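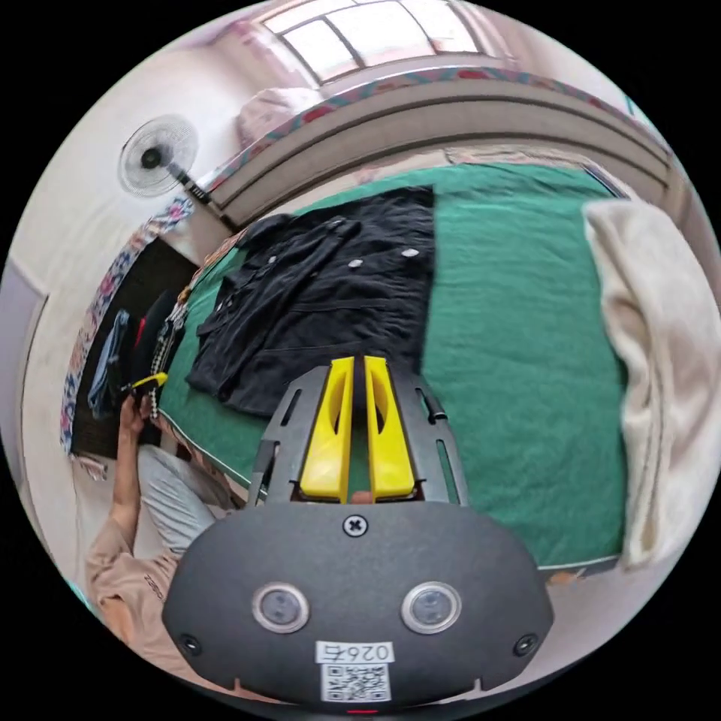
Number label (0267) and QR sticker on a dark gray housing.

Asset labels: encode a URL or just the number?
Posted Thursday, September 23, 2021 by drorkatus

We are relabeling all shop and lab equipment at the Lemwood site. The old labels were thermal paper and most are unreadable after 2 years. New stock will be white polyester with a permanent acrylic adhesive, thermal transfer, resin ribbon.

Open question is the QR content. Option A is the full URL of the item record. Option B is the bare four-digit number, same as the printed text. Small housings only leave room for a 13 mm code. Which are people using?

tapewidth
Option B. A four-digit number fits in a version 1 code, so you get the largest modules for a given size. A URL of 52 characters pushes you to version 4 at level M. On a 13 mm code the modules get small enough that a worn printhead matters.

conneely_stores
Disagree. With a bare number, the person scanning needs your app. With a URL, any phone opens the record. We ran bare numbers at Conneely until June and people stopped scanning and typed the number in by hand, often wrong. Use a short redirect domain and keep the URL under 26 characters, then you are at version 2.

tapewidth
Short domains expire. Then every label in the building is dead.

conneely_stores
So renew it, or host the redirect on a subdomain you already own. The printed number is still there as a fallback either way.

hexkey
Don't skip error correction in this argument. Level L on a label that gets wiped with isopropyl is asking for trouble. We use Q. Also keep the quiet zone at four modules on all sides. I see a lot of codes trimmed right up to the edge, and those scan badly on dark surfaces.

drorkatus
Quiet zone is included in the 13 mm, so the code itself is smaller. Should have said that.

hexkey
Then I would go with B, level Q. Still version 1.

zallitz_qa
One more thing on number orientation. Write down which way is up for each type of equipment. Ours were applied by whoever was nearest and half of them read upside down from the operator's side. QR doesn't care, people reading the digits do. 6 and 9 get swapped if there is no underline.

tapewidth
Leading zero covers that if the range stays below 1000.

zallitz_qa
Ours doesn't. We underline.

drorkatus
Ordered a test roll from Zallitz, both formats. Will run the IPA wipe on each and post scan rates.

Contact the moderators | © 2021 Label & Stores Forum | Back to top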